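Equipment Diary, Grorarcombe Handling Laboratory
May, second entry

The morning was given to the equipment request for the coming year. The Pestton office has asked that all requests above $1000 be submitted with two quotations and a statement of expected use. The arm itself falls outside this request. What remains to be decided is the spare gripper, the replacement cable set, and the shelving and tabletop goods used in the produce sorting work.

The quotation from Maruyama for the gripper came to $2528, with delivery included. Dellar offered a comparable part at a lower price but would not commit to a delivery month, and its fingers would require an adapter plate that we would have to order separately. I have recorded both in the request and recommended the first. The laboratory lost a good part of last winter waiting for a part in the same way, and the office was informed of it at the time.

At 10:40 I went through to the bench to check the list of small goods against what is in daily use. 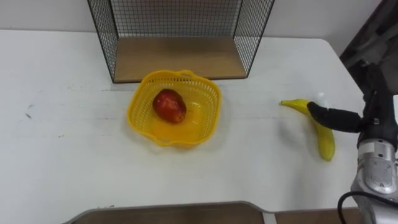 Fruit trial at the bench: the gripper over the banana, the apple in the yellow basket.

The small goods come to $307. This covers further baskets of the same pattern, wire mesh shelf units with wooden base boards, and an allowance for fruit. The office questioned the fruit line last year and may do so again. I have added a note that real produce bruises and must be replaced, and that molded fruit does not give the same result when the grip force is being set. The figure has been kept as low as the trial schedule permits.

I considered asking for a new tabletop as well. The present surface has smudges and scuffs, and a few dark marks toward the left side. It remains serviceable and I have left it out. If the Pestton office approves the request in full, the matter may be raised again in the autumn with the maintenance budget.

The cable set is still unpriced. Maruyama sells it only as part of a service agreement, and the terms sent to us do not state whether labor is included. I wrote to them at noon asking for a separate price. Until an answer is received, the line will be entered as pending, and the total will be submitted without it.

Afternoon: statement of expected use drafted, one page. It still needs the number of trial hours from the bench log. The form also asks for the disposal plan for replaced items, which was not required last year. Copy of the previous form is in the gray cabinet, second drawer.

Recent entries
Gripper quotations received
Bench log, corrections for April
Visit to the Pestton office
Storage of spare parts
Notes on the Dellar delivery terms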